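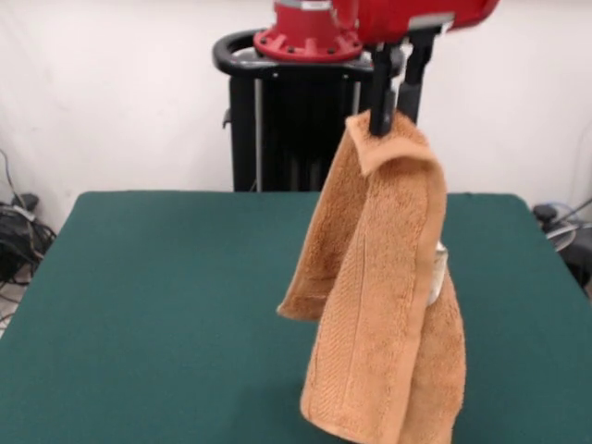 Bemlow Cloth Station

If you have ever tried to teach an arm to handle a towel, you already know why we built the Bemlow. Cloth never lands the same way twice, and a learning system needs to see a great many of those landings before it gets any good. The Bemlow is our table-and-pedestal station for gathering them, and we have grown very fond of it over the years.

Each station ships with a felt-topped table, a pedestal with a handle rail, mounts for fixed and overhead cameras, and a seat for Marinho, our recording software. Marinho keeps every camera view and joint reading together on one clock, so an example is ready to label as soon as your operator ends it.
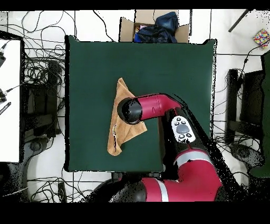

What a working day looks like

A practiced operator can record 45 examples in an hour, with a short rest every 30 minutes (please do take it - tired hands make poor teachers!). We suggest 3,000 examples for a first towel task, and it helps a lot to keep the clumsy grasps along with the graceful ones. Narayanan Nambiar on our support desk will gladly look over your first batch and tell you kindly what to change.

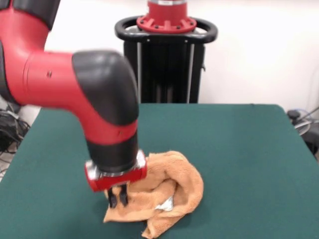 Gripper fingers at the towel on the green tabletop.

Lead time is six weeks. Spare felt tops are sold separately.

Contact Hivetent | © 2020 Hivetent | Back to top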